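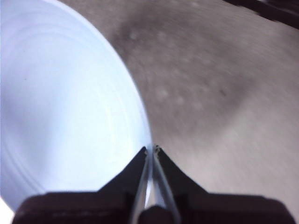

Usness Rim Grasp Set

Usness is a set of teleoperated demonstrations for one small skill we love: bringing a two-finger gripper to the rim of a round dish. It holds 280 episodes, 152 recorded by Giang Quách and the rest by Flynn Costigan. Rims are great teachers! The target is thin, the curve changes with every approach, and the wrist view shows only part of it.

Each episode has 2 synchronized video streams (wrist and fixed), joint positions, gripper opening and a one-line task instruction.

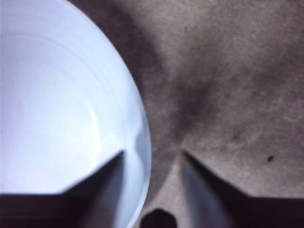

Wrist view, fingers open on either side of the rim.

Splits
train: 178 episodes
held out: 102 episodes

The held-out part was picked by operator session, so neighboring takes never land on both sides. Please keep it that way if you reshuffle.

The fixed view is worth loading even if your policy runs on the wrist stream alone. We use it to check labels, and it makes replay much more fun to watch. 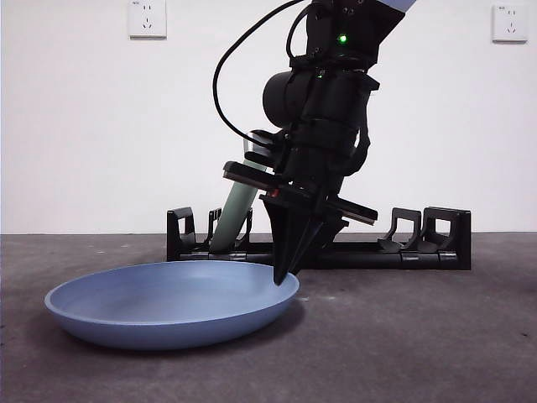 Failed attempts stay in, marked success = 0, and we'd be thrilled to see someone train on them. Timestamps are in seconds from the start of the episode.

Known issues: motion blur in fast wrist moves; gripper opening is not calibrated between sessions.

Maintainer: Lino Bellini. Corrections welcome, big or small.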